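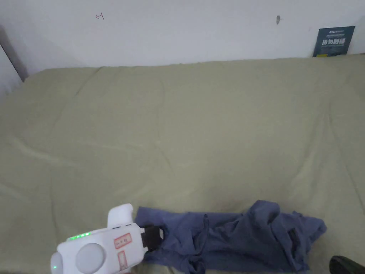 Notebook, bedding room, August 2024

Fitted sheets, second round. Today I worked only with the green one from Walora, the large size. The white Plulis sheet is still in the laundry bag and I will do it when Kátia Araújo is back, because she wants to see the corners herself.

Order of work, same as in May: head end first, left corner, right corner, then walk down and do the foot end. I know that Kátia prefers the diagonal order (head left, foot right, then the other two). I tried it again this morning and for me it is more tiring, because I must go around the mattress two times. But I have to admit that the last corner goes on easier with her order. With mine, the fourth corner always needs a strong pull, and after this pull the third corner wants to come up.

Creases. The green sheet keeps long diagonal folds, mostly in the middle and toward the right side. I think they come from two things. First, the sheet was folded in the cupboard since May under the heavy blankets. Second, I pull from the corners and not from the long sides. When I pulled with flat hands from the middle of the long side, the folds became softer, but they did not go away. I did not iron. We agreed no ironing in this round, so that we compare the sheets how people really use them at home.

At the head end the fabric goes over the border and makes an uneven rim against the wall. To make it nice I would have to move the mattress away from the wall, put the elastic deep under, and push back. I did this once and the rim was better, but after pushing back it moved again a little. Maybe next time we leave a hand of space behind the mattress, tuck everything, and push only at the very end with the knee.

Times, in seconds, with moving the mattress included: 225 for my order, 168 for the diagonal order. I did not expect so much difference. It is one try of each, so please do not put it in the table yet. I was also slower in the first one because I searched for the label that shows the short side. The label is very small and has almost the same color as the fabric. A small stitch of red thread at the foot end would help, I can do it by hand.

The Lenz mattress cover is under the sheet, the thin one. With the Jeltent cover, which is thicker, the sheet was too tight in May and we had one open seam. I repaired this seam and it holds, but I would not test it with the thick cover again before we have a spare sheet. If somebody orders, the article number on my old list is 1467. Please check it first, the list is not new.

Wall: there are small marks on it behind the head end, one in reddish-brown pen. I leave them, cleaning is not part of this. But if we paint before winter, this wall should be on the list.

To do:
Wash the green sheet again, low spin, and fold it in a different way – in three along the length, not in the square.
Red thread at the foot end.
Repeat both orders, three times each, with Kátia holding the watch.
Ask if the wide shelf is free, so that the blankets do not lie on the sheets.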